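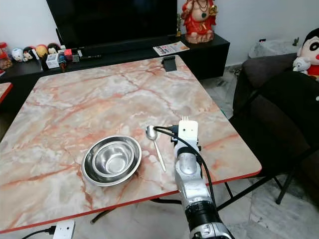
Start position for the spoon task, head camera view. Nested bowls on the left, spoon on the right, gripper beside the spoon.

Ticket: Spoon pick success does not match between Lonameck and the home site
Project: Skukilside, tabletop manipulation
Component: policy evaluation, head camera input
Priority: medium
Status: resolved, one item still open

Problem as reported
The policy trained with the Correia method picks the spoon very well on our lab table in Lonameck. At the home site, with the marble-patterned table, the same checkpoint closes the gripper too early or too far to the right. In 91 trials at the home site we got only 22 good picks. The arm, the gripper and the software version are the same at both sites.

What I expected
A small drop, because the room is new for the policy. The method paper in our group says that background changes should matter little after the masking step.

Checked first
Calibration of head camera to arm base: repeated, no change.
Gripper closing force: same value as in the lab.
Cable on the gripper: I moved it by hand through the full range, it does not pull.
Control delay: normal in all logs.

Update 1
I replayed the failed trials and looked at the attention maps. In many of them the strongest response is not on the spoon but on a gray vein in the table pattern, near to the handle. The spoon is silver and thin, and the vein has almost the same brightness. The bowls are always found correctly, so the camera itself is fine.

Update 2
Test with a plain white cloth under the spoon only. The picks became normal again. I did not change anything else – same light, same start pose. With the cloth removed, the early closing came back. I consider this enough to say that the table surface is the cause and the room behind it is not. I also ran a short set with the TV area masked by hand and there was no difference.

Update 3
Question from the reviewer: can we simply always use the cloth? I would prefer not. The result we want to report is about normal homes, and people have tables with patterns. If we use the cloth, we must write it in the method section and the claim becomes smaller.

Fix
The masking step in Broko removed the background but kept the full table surface from the training set, which was always one color. I added random surface textures during training, 2000 images with veins, stripes and wood grain, and trained again for 60 epochs. Training time became longer by roughly a third. The new checkpoint was run at the home site on Friday afternoon with the table uncovered, and the early closing did not appear in that session. The lab result stayed the same as before.

Still open
When the spoon handle lies parallel to a vein, the grasp point sometimes moves toward the end of the handle. The pick succeeds, but the spoon hangs at an angle and can touch the rim of the outer bowl when it is placed. I will open a separate ticket for this.

Please do not mix the old and the new trials in the results table. The old checkpoint stays in the archive folder under its original name.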